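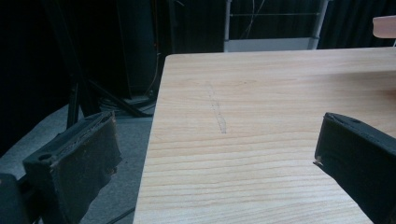 By Enikő Vincze, with corrections from Rhun Gwilliam
Filed under: Teaching by hand, Getting started

Welcome back to the Akton notes! Last time we got the hand-held gripper charged and talking to the recorder, and I promised that this time we would get on with teaching. So pull up to the table, and let's talk about how to record a good demonstration, starting with the part that everyone (me very much included) wants to skip, the opening few seconds.

Before you reach for anything, hold the gripper over the tabletop with the fingers spread wide and nothing between them. I like a faint pencil mark on the wood to aim at, light enough that it rubs away later. Bring the mark into the space between the two fingers and stay there for a slow breath or two. The recorder uses that pause to settle its position, and you'll use it to settle your shoulders.

Now for the movement itself. We'll start with the plainest task we have, picking up a small block and setting it back down on the mark.

1. Put the block somewhere within easy reach of the mark, but change the spot every time. If it always starts in the same place, that's the only place the robot will learn to look.

2. Press record and hold still over the mark, fingers open.

3. Move to the block at the speed you'd use to pass someone a full cup of tea. My first recordings at Distlow were so brisk that the arm couldn't follow them, and I had to throw out a whole afternoon's work.

4. Close the fingers until they have the block and then stop squeezing. Lift it, carry it over, lower it until it touches the wood, and open up wide again.

5. Back away in the direction you came from, hold for a breath, and stop recording.

If you fumble, keep going! A little slip followed by a calm second try is useful to the robot, and Rhun likes to have a few of those in every batch. What he doesn't want is a recording where you set the gripper down halfway through to scratch your nose.

Do 12 of these and then take a rest, and have a look at the finger pads while you're resting. A scuffed pad with a lip peeling at the top can still grip perfectly well, but it may catch on a thin edge, so try it on a sheet of card before you carry on. Check where your cables run across the floor, too, before you start walking around the table.

For the block task we ended up with 1,069 recordings we were happy to keep, out of 2,000 made between several of us. You won't need anything like that to see your first results. Load your first batch into Nerka, play it back at half speed, and delete any where the fingers never opened fully at the end.

Next time: two blocks, and what to do when one is in the way of the other.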